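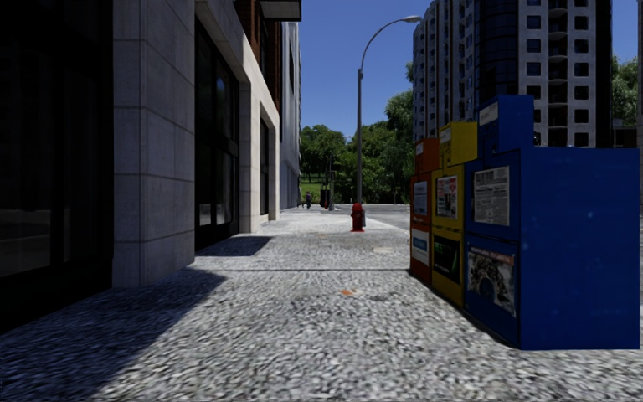

Street set, pavement and newspaper boxes. Render.

February, 4:40 pm

Notes on the Eltau short, mostly for me and Yolanda. Cut 3 is locked except the ending. Watched it twice with Şükran after lunch, she still wants the older sister to get the last line. I like it better on the pilot. Trying both.

Sequel question came up again. Dorov want to know if we'd do 2 more shorts or one feature-length prequel. Kamarul says prequel, everybody asks him about the smugglers. My worry: we explain the moon war and theres nothing left to wonder about. Left it open. Need a page from each of us before the call.

Sound: hangar dialog still muddy. Zulkifli rerecorded the two whispered bits, much better. Door hiss too loud, drop it. Temp music has to come out before anyone outside sees this, esp. the brass over the landing.

Credits: Kurniawati's name spelled wrong in the crawl AGAIN. Fix in the master file, not the export.

Festival copy goes thru Cidata, they want subtitles as a seperate file. Poster: 600 printed, cropper cut the first stack crooked, those can go to the crew.

To do
- alt ending, pilot version
- new door sound
- ask Dorov who owns the title if it's a prequel
- trailer down to under 2 min

Şükran has the drive overnight.

Recent entries
Miniature ship, second coat
Eltau pickups, shot list
Why we dropped the narrator

We use cookies to remember your login. OK

Contact the workshop | © Eltau notebook, all contributors | Back to top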